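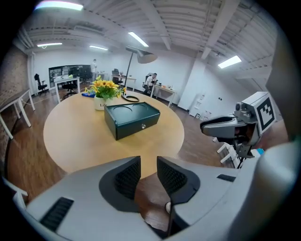

Gremville Courts Weekly needs a part-time trial reporter, starting as soon as we can get someone in the door. We cover criminal cases at the Bunstead courthouse. Homicide, assault, fraud, the odd arson. Our last reporter left in December and we've been patching the gap with freelancers, which is not working. Desk time is light. You'd get a desk to write at, decent wifi, and that's the office side of it. Most of your day is in the courtroom or the hallway outside.

What you'd do

Sit through hearings and take notes you can stand behind. Pull filings from the clerk. File same day, 7 stories a week in a busy stretch, fewer when the docket is thin. Call defense and prosecution both, every time. Talk to families, if they want to talk. Leave them alone if they don't.

The Tapley murder trial is first up. Jury selection is done, witness list is long. Case file runs 3,206 pages and Shuzhen Tian has read most of it, she will walk you thru.

What we need

Two years of reporting, any beat. Courts or police a plus. Clean copy. You know what "alleged" is for and you dont lean on it. Some of the testimony is hard to hear, please think about that before you apply. A car. Able to sit still for a long time.

Law degree not needed. Shorthand nice.

Pay is hourly, mileage on top. No benefits at this level, sorry. Could go full time later, no promises.

To apply

Send 2 clips and a short note to Dean Bickerstaff, Room 206, or drop it at the front desk with Glenys Greenwood. No cover letter templates please. Short paid tryout for finalists, one day in court, one story.

Closes Jan 31, 2026. Earlier if we find the right person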